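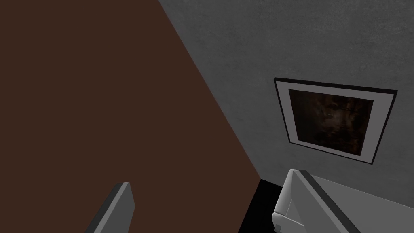
Visit to the student robotics open day at Wattanapong
2018-03-14

I teach a small after-school robotics club, and this month I had the chance to visit the open day of another one, in the Wattanapong building near the harbour. I had wanted to go last year also, but I was still new in Australia then and did not know that visitors could just write and ask. This report is for the parents and students of our own club, because many of you wanted to know how the older students work.

Arriving

The tram stops right behind the building. Registration was on the ground floor, and I received a sticker with the number 41 and a folded programme. The programme had the wrong room for the simulation group, so I first sat for a while in a talk on battery safety, which was useful too. The right room is upstairs, past the bicycle racks.

The Gruron project

The group I came to see calls its project Gruron. The students are in their last two years of school. Their task is to make a gripper reach for things in a house, and all of it happens in simulation before they are allowed to book time on the real arm. The view they work from is taken close behind the two fingers, so you look out between them into the virtual room. On the day, the fingers were open with nothing between them. One was against a big plain brown surface and the other much nearer to us, with its tip just under a framed picture on a grey wall.

I asked why they bother to hang a picture in a room which does not exist. The student at the keyboard told me that plain walls are difficult for their program. When everything is one colour, it cannot tell if it has moved or not. A frame with a black border and a white mat gives it some clear edges to follow. I found this a very good answer, and I wrote it down for our line-following lesson, where we have the same trouble with the light floor in the hall.

They run each start position 25 times and keep a notebook of what went wrong. It is a paper notebook, with a column for "what we thought would happen". Some pages were quite funny to read. The longest entry was on an arm that folded up against a cupboard and stayed there all through lunch.

The code is shared between 3 teams. One works on the movement, one on the rooms, and one only on testing. The testing team changes every term, and the students told me that this is the job everyone complains about at the beginning. By the end, some of them ask to stay.

Trying it myself

Visitors could steer the gripper with a game controller. I was slow. The left stick moves the arm and the right stick turns the wrist, and I mixed them up each time. A girl of maybe ten years had the controller before me and she was much better. My advice if you go: move only one stick, wait, and then look again at the screen. The distances are hard to judge when one finger looks so much bigger than the other.

The competition

In the afternoon there was a short competition called Ernance, between the host club and a guest club named Nerura. Each run could give up to 100 points. You lose points for touching walls or furniture and also for taking too long. Nerura won with a careful program which hardly touched anything. The Gruron students had a faster one, but it hit the side of a door in the second round and they could not recover the points. They discussed it very calmly afterwards, standing with their sandwiches in the corridor.

What I would like to bring home

I want to start a test notebook in our club, on paper, with the same extra column. I would also like our older students to try some simulation before we buy more motors, as the motors are a big part of our budget and we break many of them. We need to check first if the computers in our room are strong enough.

The open day is free and takes place every March. Parking is difficult, so please take the tram. There is coffee downstairs but they only accept coins.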